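规划模块换成端到端策略之后,成功率到底涨没涨?说说我对 Duvari 的怀疑

版块:操作与抓取 / 软件栈

楼主 半截螺丝

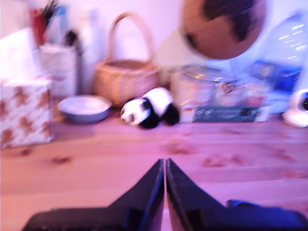
先交代背景。我们组从二月开始把桌面抓取的那套东西从 Rokus(传统路线,点云分割加抓取位姿采样加轨迹优化)迁到 Duvari(端到端,腕部相机图像直接出动作块)。迁移的理由是组里看了 Duvari 的发布说明,觉得杂乱桌面这种场景老路线维护成本太高,每加一类物体就要调一遍分割阈值。

现在跑完一轮对比,我越看越不踏实。测试任务很简单,指定一个目标,夹起来,放进篮子。两边各跑 179 次,同一张桌子,同一批物体。Duvari 成功率确实比 Rokus 高,但是我把失败的录像翻了一遍,发现几个问题:

一是 Duvari 的成功里有不少是“蹭”进去的。指尖先碰到物体,推歪了,再夹。按我们的判定脚本这算成功,换成易碎的东西就不行了。Rokus 那边碰撞检查一报警就停,直接记失败。这两个数放在一起比,本身就不公平。

二是透明物体。Rokus 在透明瓶罐上深度图全是洞,失败是意料之中的。Duvari 宣传说不依赖深度所以不受影响,我看到的是它不报错,但是会夹空,夹空了还照样走到篮子上方松爪。日志里一片正常。

三是我把桌上东西的左右顺序调换了一下,Duvari 的表现掉得很明显。我怀疑它记住的是位置。

想问问用过的各位,你们是怎么评的,有没有人真正做过布局打乱的测试。

2楼 灰度值

第三条我这边也遇到过。你训练数据里布局变化有多少?如果示教的人每次都懒得挪东西,那策略学到“往中间偏右去”一点都不奇怪。这个锅不全是 Duvari 的。

3楼 楼主 半截螺丝

回复2楼:示教数据 101 条,布局分成几组,组内基本没动。我承认数据不算多。可是发布说明里写的就是“少量示教即可泛化”,我是照着它的推荐配置来的。要是用户还得自己摸索出需要多少种布局,那这句话就别写。

4楼 夜里编译

我不太同意楼主的看法。拿一百来条示教训出来的策略去跟调了很久的 Rokus 比,还比赢了,你却在挑它赢得不漂亮。

“蹭”这个事情我觉得要看任务。人拿东西也会先碰到再抓,接触不等于错误。你真在意易碎品,就在判定里加力的上限或者位移上限,重新算一遍。判定脚本是你们自己写的。

5楼 半截螺丝

回复4楼:我就是打算重新算。问题是重新算要有物体位移,Duvari 的日志默认只存图像和关节,不存物体状态,我得回头拿图像再跑一遍跟踪。腕部图像一动就糊,物体边缘都是软的,跟踪器三天两头丢。

另外“还比赢了”这个说法我有保留。两边的终止条件不一样,Rokus 一次规划失败就结束,Duvari 可以一直试到超时。给 Rokus 也加上重试,差距会缩小多少,我现在不知道,你也不知道。

6楼 坐标系又反了

插一句,终止条件这个太关键了。我审过的内部报告里,十份有一大半没写超时设多长。端到端的方法超时放宽一倍,成功率能好看很多,因为它相当于在随机重试。

建议楼主报两个数:首次尝试成功率,限时内成功率。分开写。

7楼 灰度值

回复6楼:同意。再加一个“静默失败率”,就是楼主说的夹空了还往下走的那种。上产线的人最怕这个。报错停机有人来处理,不报错的话要到下游才发现。

楼主你的夹爪有没有开度反馈?夹空的时候开度应该到底,这个判断两行代码的事,在策略外面包一层就行。

8楼 半截螺丝

有反馈。包一层我也想过,闭合后开度到底就判空,退回去重来。但是薄的东西不好办,扁的包装袋夹住了开度也快到底了,阈值往哪边放都有误判。试过看电机电流,薄袋子夹得软,电流上升不明显。

而且包着包着就又变回状态机了。当初迁移就是嫌状态机难维护。

9楼 夜里编译

谁跟你说端到端就不能有状态机的?你把 Duvari 当一个技能用,外面套任务层,很正常的做法。我们用 Dinsa 做任务层,行为树,空夹检测、超时、回退全放在树里,策略只管“靠近并夹住”这一小段。跑了半年没觉得有什么别扭。

10楼 扭矩不够

Dinsa 我劝慎用。它的节点切换有延迟,树一深就更明显。策略那边是按动作块输出的,切换的时候上一个块还没执行完,新的已经进来了,手臂会抖一下。我们最后把这块自己重写了。

11楼 夜里编译

回复10楼:抖是因为你没在切换时清空动作缓冲吧。文档里有这个选项,默认关着。默认关着确实坑,这点我不辩护。

12楼 扭矩不够

开过。清空以后变成顿一下,从抖变成顿。对着装了水的瓶子顿一下也不好受。

13楼 坐标系又反了

回到楼主第三条。我做过布局打乱,说一下做法供参考。物体集合固定,位置用脚本随机生成,打印出来照着摆。每种布局只跑 2 次,多跑没意义,要的是布局数量。我做了 51 种。

结果我不敢说能推广到别人那里,只说一个观察:掉得最厉害的情况是目标旁边放了颜色相近的东西,位置变动本身反而能扛住一部分。所以楼主说“它记住的是位置”,我觉得证据还不够,你换顺序的时候邻居也跟着换了,两个因素混在一起。

14楼 半截螺丝

回复13楼:这个批评我接受,换顺序确实同时换了邻居。我下一轮把这两件事拆开:一组整体平移,邻居关系不变;一组目标不动,只换旁边的。

还有背景也得管一管。我们这张桌子后排一直靠墙摆着一溜杂物,地球仪、水瓶什么的,示教的时候就在那里,相对位置没怎么变过。策略拿它们当路标完全有可能。

15楼 灰度值

背景那个好测,拿块布把后排遮了跑一组。要是成功率塌了,你就有答案了。

16楼 标定板丢了

看了半天,两边都没人提标定。Rokus 是吃手眼标定的,楼主迁移期间拆过相机没有?拆过再装回去没重标,那 Rokus 的数字就是被你自己拉低的。

17楼 半截螺丝

……拆过一次,换支架。重标了,但用的是 Ralturetti 的自动标定,残差看着正常,我没有拿实物去验。晚上拿探针点几个角看看。

18楼 标定板丢了

Ralturetti 的残差别全信,它报的是拟合误差,采样姿态太集中的话残差很小,偏差照样大。姿态要转开,尤其是绕光轴以外的两个方向。

19楼 夜里编译

所以到现在为止:判定不统一,终止条件不统一,标定存疑,布局和邻居没拆开。标题是不是该改成“说说我对自己实验的怀疑”。

20楼 半截螺丝

回复19楼:可以这么说,我没意见。不过这些问题里有几条对 Duvari 有利,有几条对 Rokus 不利,凑到一起方向是一样的,都是把 Duvari 的优势往大了抬。所以我原来的怀疑不撤。

编辑于2024年8月29日:探针点过了,靠近桌子右侧那边偏得比较明显,Rokus 那一组作废重跑。新的判定脚本改成首次尝试和限时内分开记,空夹单独一列。遮后排的那组排在最后,夹爪指尖要先换一副。

21楼 扭矩不够

换指尖的话你 Duvari 那边的图像也变了,指尖一直在画面里。要换就两边都换完再开始,示教数据也得考虑补。

22楼 半截螺丝

靠,对。那先不换了。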